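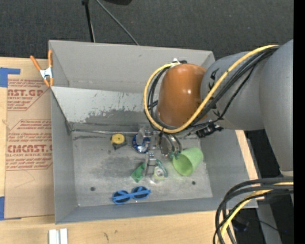 Anen 斜壁金属托盘(灰色)

桌上的小东西有个本事:你不找它的时候,它到处都是。Anen 托盘不打算教育它们,只负责把它们圈在一起。

四面斜壁,比一般文具盘高,杯子倒了也滚不出去。伸手进去捞东西不磕手腕,捞不捞得到看个人。盘底靠近一侧有两个小圆孔,可以用螺丝固定在桌面上,也可以假装没看见。

胶带、夹子、塑料杯、玩具墨镜,都放得下。至于您为什么会有玩具墨镜,本店不问。

关于划痕:会有的。灰色表面用久了会发花、起暗斑,盘壁也会留下一道道印子。擦得掉的擦掉,擦不掉的叫使用痕迹。要求永远如新的顾客,建议买回去别拆封。

规格
内深:60 毫米
承重:最多 28 公斤
颜色:灰,只有灰
货号:Anen 114

盘沿可以直接上弹簧夹,垫张纸板一起夹住,就不会满桌跑。弹簧夹不随盘附送,橙色的卖得最快,原因不明。

买家留言
Vitória Esteves:买来放胶带,现在什么都有,就是没有胶带。
Darius Lūse:第二个了。第一个被同事借走,看样子是不还了。

单个售价 123 元,可与 Bostadent 系列收纳盒合并寄送。十二月下单的请早点,仓库那边过节比谁都积极。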